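Play & Materials, Unit 2: Shape Blocks on a Board
Morena Longo – September 4, 2021

Notes from the session, typed up fast. Bring these next time, I won't print more.

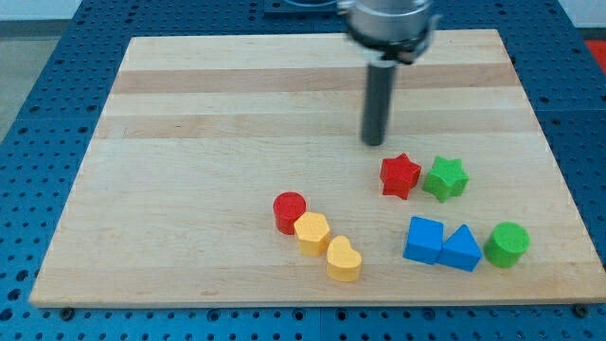 So where we got to – loose parts vs. sorters. A sorter has one right answer per hole. Loose shape blocks on a flat surface have no right answer, kid decides. Both are fine, different jobs.

Why a board at all?
– gives an edge. Blocks on a rug wander off, a board says "the play is on this"
– hard and flat, so pieces sit level and make a nice click
– plain pale wood is a quiet background, bright colors stand out
– easy to lift away at snack time, blocks and all (two hands!!)

An ordinary wooden cutting board does the job. Strips glued side by side, maybe a darker band or two. Don't use the one from your kitchen that's had raw chicken on it. Scuffs are OK, splinters are not. Run your palm over it both ways before you put it out.

Using the bands. Hjørdis Åberg brought this up and I liked it. If the board has a darker stripe, it's a ready-made line. "Can you put one above the stripe?" Above, below, on, next to. Position words come before shape words for a lot of kids so don't rush to "hexagon."

Shapes, order I'd go in:
1. circle, square – most have met these
2. triangle. Turn it upside down and ask if its still a triangle. Good argument every time
3. star – favorite, hard to draw, easy to spot
4. everything else as it comes up

Leave part of the board bare. A full board looks finished and kids leave it alone. Push the blocks toward one side or corner and the open space gets used. Try it both ways for your obseravtion sheet.

What to write down (observation sheet, side A)
– first block touched
– sorts by color or by shape? or lines them up, or stacks
– any words used, exactly as said
– what you said. Be fair to yourself, we all talk too much

Don't write "he enjoyed it." Write what he did.

Cleaning: damp cloth, wipe, dry right away. Never soak painted wood. Board gets the same, then stand it on its long edge to dry so air gets at both faces.

Homework: one observation, 50 words minimum, 100 max. Reading is the Bellini chapter, stop at page 29. Skip the boxed bits.

Next time – tidying up as part of the play. Bring a tray or a lid.

Comments

gitberg_mom: is side B of the sheet due too or just A?

Morena Longo: Just A.

R. from Fivcombe: tried the stripe thing with my niece, she put every single one ON the stripe and wouldn't discuss it

Contact: see course office, Fivcombe | © Morena Longo 2021 | Back to top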